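Saturday, Otbridge mezzanine room
Basket task, hand-held grippers, continued from the Birnirport sheet

Setup as before: white table, two flower pots left on top as clutter, basket as target. Both grippers zeroed at 9:40. Left unit needed its jaw offset entered twice, the first value did not save.
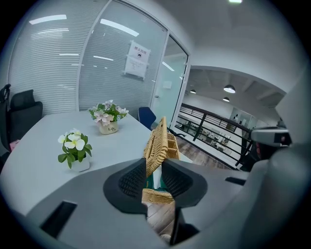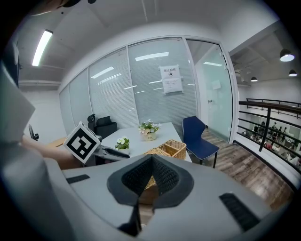

Same room, same table in both views. Basket is held in the first.

In a comment on the shared log, Juntunen asked whether we should be teaching the handle grasp at all, as the arm at Drindomine comes in from a steeper angle than a wrist does and may not reach it. They would take fewer demos, all on the rim, and drop anything where the operator turns the wrist past what the arm can follow.

Partly agree. Checked the joint limits against the stored paths. Of 406 demos in the set, 15 go outside the limits, almost all during the lift. Approach is fine. Marked those 15 as excluded, did not delete them. Handle grasps stay in until the arm has been tried on them.

Changes for the next block:
Slower close on the jaws. Operators snap them shut and the width signal jumps in one step.
Pause 2 seconds after the grasp before lifting. Makes the cut between phases easier to find.
Start pose on the tape mark. Free starts only after the fixed ones are done.
Keep the tag cube turned toward the other gripper when both are in use. Relative pose drops out when the forearm gets in front of it.

Clock drift between the two units was 7 ms at the end of the morning block. Acceptable, but it was lower in March with the old firmware. Resync at lunch and log it again.

Open: the fisheye calibration file for the right unit has the wrong serial in its header. Values look right. Ask Drindomine which copy they load.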